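Home | News | Hardware | Reviews | Forum

Wandard squeezes a proper desktop into the Irken 2

Small computers keep getting better, and the new Irken 2 from Wandard is one of the most exciting we've come across in a long while. It's a fanless mini-PC that fits in a coat pocket (a deep one, admittedly), and it goes on sale in October through Handdale and a handful of smaller dealers.

The first Irken was a lovely little box held back by slow storage and a stingy set of ports. Both complaints have been dealt with! There are now seven USB ports, two of them on the front where you can reach them, and the drive slides out on a tray held by a single thumbscrew. Memory is socketed too, so you can start small and add more later.

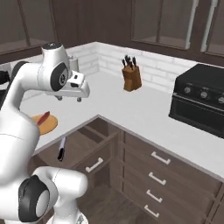
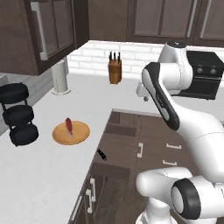 Cooling is the part that has us really impressed. The whole lid is one finned piece of aluminum, and Wandard says the machine draws about 28 watts flat out. We had an early unit running video exports all afternoon at the Parry office and it never made a sound -- not even a whine from the power brick, which was our big gripe last time.

"We wanted people to open it up without being scared of it," said Caradog Bowen, who led the design. "Every screw is the same size. That took more arguing than the rest of the case put together."

The Irken 2 comes bare or with memory and a drive fitted, and both versions include a bracket for hanging it on the back of a monitor. Owners of the original can reuse their old bracket and power supply -- a nice touch. Wandard is promising firmware updates for seven years.

A full review will follow once we've had a retail unit on the bench.

10 comments | 28 shares

Contact | Copyright Parry Hardware News | Back to top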